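Progress report to the Clitholm Fund
Rustow home simulation kit – second reporting period
22 May 2025

Thank you, as ever, for your patience with our long letters. We have had a busy and mostly happy few months in Rullville, and we would like to walk you through where your money has gone.

As you may remember, the Rustow kit lets small labs and colleges rehearse household tasks with a simulated two-armed robot before they touch a real one. Your grant pays for the room library, the task scripts and a year of support for our first customers. The library now holds 346 furnished rooms, and 17 customers have signed up for the trial license, which is more than we dared put in the proposal!

Most of our effort lately has gone into the study rooms, where the robot has to work over a desk that already has things on it. It is fussy work – small items partly hidden by a gripper are just the sort of thing our customers ask us for – and we rebuilt the lighting along the way so that shadows fall properly across walls and floors. 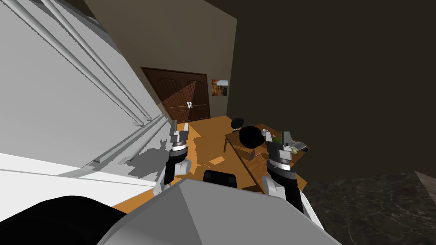
Both grippers in a simulated study, the right one over the desk.

The Ticona release, our name for the next version of the kit, is running two weeks behind. Our installer gave trouble on older computers, and we chose to fix it properly before sending it out. We logged 2567 test runs on the new build, and the crashes that bothered our trial customers in the winter have not come back so far.

Spending is within budget, apart from computing time, where we went a little over and covered the gap from the travel line. We hope that is all right with you, and will gladly send the receipts.

Still to do before August are the printed guide, the kitchen tasks and a fair price for schools – we would welcome your thoughts on that last one.

With warm thanks,
The Rustow team, Rullville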